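About Gritton

We use cookies to make this site work and to count visits. By continuing to browse you accept our cookies. Accept / Manage settings

Gritton cleans and resets kitchens and common rooms in rented houses and small workplaces. Mahsa Jalali and Parviz Karimi started the company with one van, and for a long time it was the two of them and whoever they could get for the week. Today we have 20 people on staff and look after properties in Clisside and Jundudon.

Most of the work is what it always was. Someone goes in, picks up what has been left out, wipes down the counters, does the floor and puts the supplies back where the next person will find them. The picking up takes the longest, and it is the part our staff complained about most when we asked them in December. It means a lot of bending, and by the end of a shift it is felt in the back and the knees.

That is where we are putting our automation effort. With Fallahi, a small engineering firm, we are working toward a machine that can tidy: pick up a sponge, a brush or a block, and drop it in the right bucket. It learns from people doing the same job with a hand-held gripper. Our cleaners do the recording themselves, in ordinary kitchens, with the usual clutter on the counters. So far they have recorded 2,600 pickups.

Yasaman Nazari runs the recording shifts. She cleaned for us for 7 years before that and still covers a route when we are short. Recording is paid at the same hourly rate as cleaning, and people sign up for it if they want it. Shifts are two hours, with a break in the middle, as the gripper gets heavy on the wrist. Weidong Wei checks the recordings and sends back the ones that need to be done again.

What changes for our staff

Staff ask whether the machine will take their hours. We have put our answer in writing, and it is in the staff handbook dated 2021-01-28. No one's hours will be cut on account of automation while they are on their current contract. Anyone whose route changes will be told in advance and can choose between another route and training on the new equipment.

We expect the job to change all the same. There will be less picking up and more checking, more time on ovens and bathrooms, and some work that did not exist before. Not everyone is happy about that. Jussara Rangel speaks for the cleaning staff at our monthly meeting, and it was at her request that recording was made optional and that the break was added.

We do not have a date for the first machine in a customer's kitchen. Until there is one, every property we look after is cleaned by hand, at the prices on our rates page. Customers will be asked before any machine is used in their building, and they can say no without losing their slot.

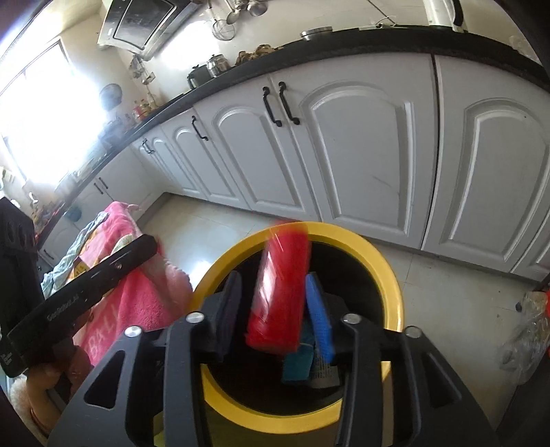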